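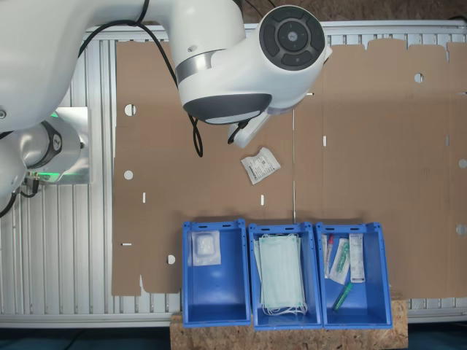
Ristby Flat-Pack Moving Boxes, 29-pack: are they worth it?
Posted 6/10/19 by Duarte Quintela

I have moved apartments often enough to distrust any box with a slogan on it. The Ristby says "Packs itself, almost" on the side panel. It does not pack itself. You still fold four flaps and then stand there wondering which tab goes under.

The pitch is a no-tape bottom. The flaps lock into each other, you flip the box over, and off you go. Ristby's leaflet claims it will hold 90 pounds. I don't own 90 pounds of anything I'd want in one box, so I filled the first with cookbooks and carried it down two flights. The bottom sagged in the middle by the first landing. It held, but I had a hand under it the whole way, and I taped the rest.

Once you're taping them anyway, you're paying extra for a feature you've covered up. Plain boxes from Mudaliar cost less per pack, and the board feels the same to me. My neighbor Modupe Nwosu used the Mudaliar ones for her whole kitchen and says she lost one saucer, which she blames on herself.

Some things I did like. The hand holes are big enough for an adult hand and have a folded edge, so they don't cut into your fingers. The creases are sharp and the boxes come out square, which helps a lot when you're stacking them in a van. They also fold flat again without tearing, and mine are now behind the wardrobe waiting for the next rent increase.

The printed labels are less useful. Each box has a checklist of rooms, and the list includes "Den" and "Sun Room" but no "Bathroom." The ink smears under a ballpoint. Use a fat marker on the blank end.

The store page has 546 reviews, most of them glowing, and a good many seem to have been written before the boxes were loaded with anything. I'd read the low ones first.

Buy them on sale for clothes, bedding and lampshades. For books, get the small plain ones and a decent roll of tape.

Rating: 3 out of 5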